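31/07/2019

The Valter Housing Association has managed rental apartments in the Multton district since April 2000. It currently looks after seven buildings, most of them put up before residents were expected to own washing machines. The association's head of resident services met with this bulletin to discuss the shared laundry rooms, their rules and the changes planned for the coming year.

The laundry rooms, the head of services explained, account for more letters to the office than any other part of the buildings. "Parking is a distant second," she said. "People can live with a small space if they know when it is theirs. What they find difficult is coming down two flights of stairs with a full load and finding that the machines are taken."

Under the old arrangement, residents wrote their apartment number on a paper sheet beside the door. Sheets went missing, and names were sometimes crossed out. Last year the association replaced them in two buildings, Bonsu House and Allby Court, with a board on which each household has a small lock of its own. The lock is placed on the hour wanted and remains there until the wash is finished.

"We looked at booking by telephone and at booking by computer," she said. "Many of our older residents told us they would use neither. The board needs no password, and a new tenant can learn it in a minute."

Complaints from the two buildings have fallen, although she was careful not to credit the board alone. New dryers were installed at Allby Court during the same period, and the drains at Bonsu House were cleared after several years of slow running.

**Hours and noise**

The question of evening use remains open. Residents who work late have asked for the rooms to stay open until midnight, while those living directly above them have asked for an earlier closing time. The association has kept the present hours for now and will measure the sound in the apartments concerned before it makes a proposal.

"We owe both groups a proper answer," she said. "A family with small children on the first floor has a fair case. So does a nurse who gets home at ten."

**Items left behind**

Unclaimed laundry is a smaller matter, but it comes up at every residents' meeting. The current rule allows a neighbor to take finished laundry out of a machine once the booked hour has passed, provided that it is placed in a basket and left in the same room. Staff do not fold it, sort it or carry it upstairs.

"Most people are considerate about it," she said. "They would like their own clothes treated with the same care. We ask only that nothing be put on the floor and that the basket be kept clear of the door."

Items still unclaimed at the end of the month are moved to the building office, where they may be collected during opening hours. 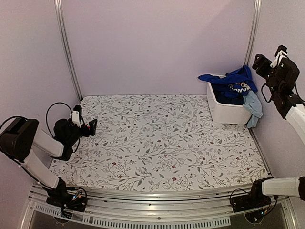

**Plans for the coming year**

The association intends to extend the board system to its remaining buildings, starting with those that have a single laundry room. Charges will stay at their present level until the work is complete. Residents will receive written notice before any room is closed, together with the address of the nearest one they may use in the meantime.

Comments on the evening hours may be left at any building office.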